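Small Glass, Small Table

By Maiara Dantas

My neighbor Aparecida Leite has a habit which I first found strange. When she visits a house, she looks at the vases before she looks at the flowers. She taught floral arranging for many years in Zidau, and she told me once that most people own the right vase and keep it in the wrong cupboard.

I thought of her when I began to prepare this article about pressed glass. It is an old and modest kind of glass, made in a mold, with ribs and faceted surfaces which imitate the more expensive cut pieces. In my childhood every aunt had one. Then for a long time they were at the bottom of boxes at flea markets, and now young people are buying them again.

The new interest is mostly about color. One clear piece, one green and one pink are enough to start, if the tones are pale and the shapes are related. Three vases of the same family do not need to match exactly.
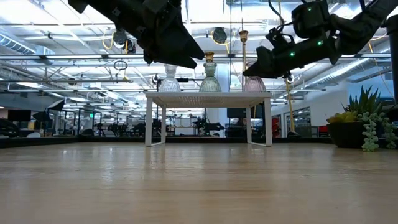 Clear, pale green and pink glass in a row on a white tabletop.

Kátia Araújo sells old glass from a small shop in Skisbridge, and she has more than 50 pieces on her shelves. She advises her customers to use their fingers. "Touch the rim first," she told me. "Small chips are easy to feel and hard to see." After the rim she checks the waist, where dust stays between the ridges, and she cleans it with a soft toothbrush and mild soap. She never puts old glass in the dishwasher.

A scalloped rim has also a practical use. Each stem finds its own little place between the lobes, so even a few flowers will stand apart from each other. For a piece with a narrow waist, I cut the stems thin and take off all the low leaves. 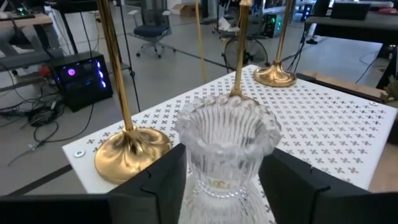 Gold behind, color in front

Glass alone can look a little lost on a table. Candlesticks give it a background, and gold is kind to pale colors. I prefer to put the tall ones at the two ends and a shorter one between them, with the vases in front. A low riser lifts the whole group above the plates.

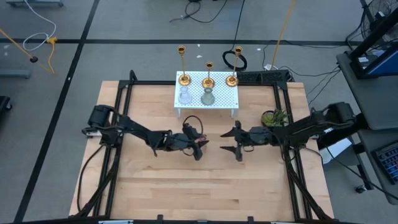

Three gold candlesticks, the shortest in the middle, with small vases in front.

If you will light the candles, leave enough space between the flame and the flowers. Dry grasses should go to another table. On pale wood I like to leave the area around the riser free, so that the eye can rest.

Pink is the color which people fear most. Aparecida puts it beside an olive green, and then it becomes calm, almost like a dried rose. 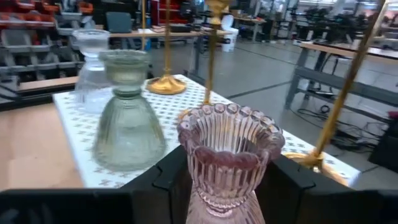
How do I remove the white line that hard water leaves inside a vase?
Fill it with equal parts of warm water and white vinegar, wait for 2 hours, and then clean gently with a bottle brush. Rinse it well and let it dry upside down on a towel.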